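Grasp planner rejects every candidate on tipped mug, upright is fine

Forum: Manipulation / Simulation and Planning
14 replies hidden by filter, showing main thread

kvl_arm
Posted 14/05/2018

I have a kitchen sim with a single arm, a two-finger gripper and a camera on the wrist. The task is to pick up a mug and put it on a shelf. When the mug spawns upright the planner finds a grasp nearly every time. When it spawns on its side I get this:

[grasp] candidates generated: 60
[grasp] rejected, collision: 56
[grasp] rejected, IK: 4
[grasp] no feasible grasp, aborting

I have already raised the IK timeout and it made no difference. Candidates are sampled from the mesh with antipodal pairs, then checked against the planning scene. The collision checker is the stock one. The mug mesh comes from the Netwood kitchen pack and I use the same file for visual and collision.

Any idea where to look first?

torque_off
Reply #1

Same file for visual and collision does not mean the planner sees the same shape. A lot of importers take the convex hull of anything you hand them as a collision mesh. With a hull, the mug is a solid lump. The opening is filled in and so is the hole in the handle. Any grasp with one finger inside the rim is in collision by definition.

Turn on the collision geometry in your viewer and look.

pjmarsh
Reply #2

Could be the hull, but I doubt it explains all 56. You would still have grasps across the outside of the body. I would guess the counter. With the mug upright, the fingers come down from above and stay clear of the surface. With the mug on its side, half the antipodal pairs put a fingertip below the counter top.

What is your gripper's max opening compared to the mug diameter?

kvl_arm
Reply #3

Max opening is 89 mm. The mug is a bit narrower than that across the body, so it fits with a few mm on each side. I have 6 mm padding on the gripper links.

pjmarsh
Reply #4

Then there's your problem. Padding goes on both fingers, so you lose 12 mm of the opening. The body grasps are all gone before the counter comes into it. Set padding to zero on the fingertips and leave it on everything else.

torque_off
Reply #5

That fixes it for sim and breaks it for hardware. The padding is there for a reason. I still say check the hull first. If the rim grasps come back he doesn't need the body grasps at all.

pjmarsh
Reply #6

The fingertips are supposed to touch the mug. Padding on a surface that is supposed to make contact makes no sense on hardware either. You handle pose error with the approach offset and by opening wide, you don't do it by pretending the finger is fatter than it is.

torque_off
Reply #7

Pose error on a real mug with a wrist camera is easily a few mm. If you have zero padding and a few mm clearance you will knock the mug before you close on it. I have done it plenty.

kvl_arm
Reply #8

OK, I looked. You were both partly right.

The collision mesh was a convex hull. The importer has a flag for it and the default is on. I ran the mesh through a convex decomposition instead and now the mug has a proper opening, and the handle has a hole in it.

With only that change:

[grasp] candidates generated: 60
[grasp] rejected, collision: 41
[grasp] rejected, IK: 13
[grasp] feasible: 6

With the fingertip padding also at zero I get more, but the ones it adds are body grasps with almost no clearance and I don't trust them. I'm keeping the padding for now.

Siebe De Smet
Reply #9

Be careful with the decomposition settings. If you allow too few parts, the wall of the mug comes out much thicker than it should be, and the rim grasps will be reported as feasible or not depending on which side of the mug the split happened to fall. We had this at Tandmont with bowls. Feasible grasps came in clusters, with gaps where a part boundary bulged inward. Plot the feasible grasps by angle along the rim. If they are evenly spread you are fine.

Also, is the object pose ground truth or does it come from the wrist camera?

kvl_arm
Reply #10

Ground truth for now. The plan is to swap in the pose estimator once planning works. I will plot the angles tonight.

Siebe De Smet
Reply #11

Then test the estimator on the pregrasp view before you connect it. Viewed from above, an upright mug gives you rim and handle together and the yaw is easy. On its side, near the gripper, you get views like the one I have attached, and they are harder.
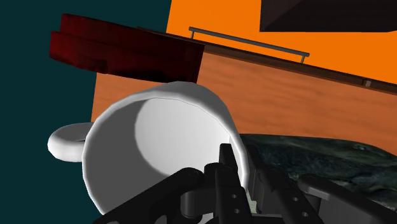

Our estimator was trained mostly on upright objects and it would snap a view of that kind to upright, seen from above. The confidence was high, so a threshold didn't catch it. Two things helped. We added tipped poses to the training set, and we masked out the gripper links using the joint state and the known camera transform, so the fingers were not counted as part of the object outline.

The second one is cheap to do. You already have the robot model.

pjmarsh
Reply #12

Agree on masking. I would add that you should mask slightly larger than the model. If the joint state and the image are not stamped at the same time you get a thin strip of finger left over while the arm moves, and that is enough to throw off the fit.

torque_off
Reply #13

Or stop the arm before you take the image. Simpler. For a mug on a counter you don't need to estimate while moving.

pjmarsh
Reply #14

Depends on the cycle time. For a kitchen task, fine.

marin_lab_2
Reply #15

We use the Marín scenes with a similar setup. One more thing to check is the attached object step. After you close on the rim, one finger is inside the mug. When you attach the mug to the gripper you need both fingers in the touch links list, or the next plan fails right away with start state in collision. With the hull mesh you'd never have got far enough to see it.

kvl_arm
Reply #16

Just hit exactly that. Only the left finger was in the list. Added the right one and the lift plan goes through.

Angle plot is done too. The feasible grasps are bunched on one side of the rim, with a gap opposite the handle. So Siebe's guess about the part boundaries looks right. I'll raise the part limit and run it again.

torque_off
Reply #17

Or build the collision shape by hand out of boxes. A ring of thin boxes for the wall, a flat cylinder for the base, three boxes for the handle. Faster to check than a decomposition and you know what you have.

Siebe De Smet
Reply #18

That works for one mug. He has the whole kitchen pack to get through. For one object I would do it by hand as well.

kvl_arm
Reply #19

There are a lot of objects, so decomposition it is. I'll post the settings when I have some that hold up for the bowls. Does anyone know if the Stekent importer reads the part limit from the config file, or only from the command line?

marin_lab_2
Reply #20

Command line only, last I checked. The config key is there but it gets ignored.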